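Week five with the Gornley robotics club

I said I would write something up each month, and January got away from me, so this covers the past few weeks at the club. We have been working on the cup task, which is part of our entry for Festa. A cup has to end up in a basket, and the robot has to learn how from people doing it by hand with a pair of grippers. 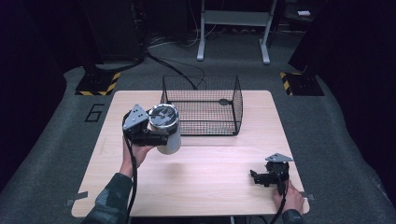
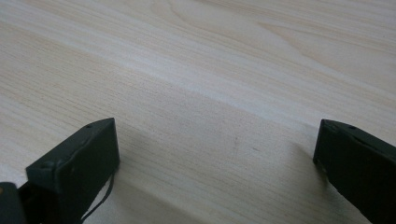
Do you need to know how to code to join?

You don't. Most of the people who signed up this year had never written a line of it, and there is plenty to do in the first month that only needs a pair of hands and some patience. If you want to learn, Somkiat Rungrueang runs a beginners' session before the main one, and he starts from how to open a terminal.

That is the question I get most often by email, so I thought I'd put it here.

Now the recordings. Our target for Festa is 90 good runs of the cup task. We have 40. A run counts as good if the cup goes in without being dropped, both hands start and finish where the instruction sheet says, and the file isn't missing anything when we play it back. The last part is where we lose most of them. We had one evening where everything looked fine and then half the files from the left hand stopped early. Somkiat traced it to a loose plug. We now check both plugs before every run and tick a box on the sheet.

I've also been learning how much the person matters. I move fast and then slow down right before I let go. Somkiat moves at one speed the whole way. When we trained on my runs alone, the model hesitated over the basket in the simulator and sometimes stayed there until it timed out. On his runs it did better, but it missed more often if the basket had been shifted from its usual spot. Mixing the two sets gave the best result so far. I would like to get a third person recording before we read too much into that.

The training runs on the old machine we call Hopkin. It takes most of a night. I set it going when I get home and look at it at 7 am, and twice now it has run out of disk space and quit. I cleared 2838 old files off it last time, mostly duplicates from last year's line-following project, and I kept a copy of the list in case anybody wants to know what went.

Other things:

The rules for Festa changed slightly. Teams can now use a basket of their own as long as the opening is no bigger than the one in the rule book. Ours is fine.

Loltine, the team from across the river, have offered a practice day with us before the competition. They are doing the same task with a different arm and have had trouble with cups tipping over. I said yes on behalf of everyone. If you object, tell me soon.

We need more tape. We always need more tape.

The instruction sheet is on version 5. Please throw out the older ones. Version 3 has the start positions for the left and right hands swapped, and I found a copy of it still in use.

For the next few sessions the plan is to keep recording until we reach the target, then start on the second task, which is stacking. I haven't written the sheet for that one yet. Somkiat thinks we should record it with the cups upside down and I think we should try both ways first. If you have a view, leave a comment or tell one of us at the club. Doors are open from 6 pm and recording starts once the plugs are checked.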